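Materiales > Matemáticas iniciales > Capítulo 3

25 de agosto de 2026
Por Afaf Zein y Dehua Bai

Imprimir | Enviar por correo electrónico

Capítulo 3
Agrupar y separar: la clasificación con bloques

En el capítulo anterior hemos trabajado con la comparación de dos objetos. El niño aprendió a decir si una pieza es igual a otra o si es diferente, y a nombrar en qué se parece. Ahora damos un paso más grande. Vamos a pedirle que mire muchas piezas al mismo tiempo y que decida cuáles van juntas.

Clasificar es una actividad que los niños hacen ya en su casa, antes de llegar a la escuela. Ponen los calcetines con los calcetines y las cucharas con las cucharas. En el aula queremos que esta costumbre se convierta en una idea que se puede explicar con palabras. Por eso, en todo el capítulo, la pregunta más importante del maestro será siempre la misma: «¿Por qué las has puesto juntas?».

3.1 Qué es un criterio

Llamamos criterio a la propiedad que usamos para formar los grupos. El color es un criterio. La forma es otro criterio. También lo son el tamaño, el peso o el material, pero estos los dejamos para el capítulo 5.

La mayoría de los niños de cuatro años empieza por el color. Sadao Hayashi, que ha probado estas actividades en la escuela Kenarside durante dos cursos, recomienda no corregir esta preferencia. Es mejor aceptar el primer grupo que el niño propone y después, con las mismas piezas, preguntar si existe otra manera de ordenarlas.

Aparece entonces una dificultad conocida. El niño que ha separado las piezas por color no quiere deshacer su trabajo. Para él, el cubo azul «ya tiene su sitio» – y moverlo significa que antes estaba mal. El maestro debe mostrar con paciencia que las dos soluciones son correctas, cada una según su criterio.

3.2 La preparación de la mesa

Para las primeras sesiones bastan pocas piezas y una superficie clara, sin dibujos. Nosotros preferimos una tabla de madera, porque marca bien el espacio de trabajo y el niño entiende que lo que está fuera de la tabla no participa en el juego. Las piezas deben ser de un solo color cada una. Conviene que dos colores queden en un lado y otros dos en el lado contrario, con bastante madera libre en medio.
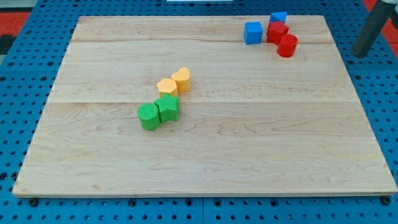

Antes de tocar nada, los niños miran durante un momento y dicen en voz alta lo que ven. Algunos hablarán de «los azules» y «los rojos»; otros dirán «la estrella» o «el cubo». El maestro escucha y apunta estas palabras en la pizarra, en dos columnas, pero todavía no explica qué significa cada columna.

Después se hace la pregunta de los grupos: ¿cuántos grupos hay en la tabla? La respuesta depende de cómo se mira. Quien se fija en el espacio vacío dirá que hay dos. Quien se fija en el color dirá que hay cuatro. Las dos respuestas deben quedar escritas, porque las vamos a necesitar en el apartado 3.3, donde trabajamos con dos criterios a la vez.

Vocabulario del apartado: grupo, criterio, color, forma, cubo, cilindro, prisma.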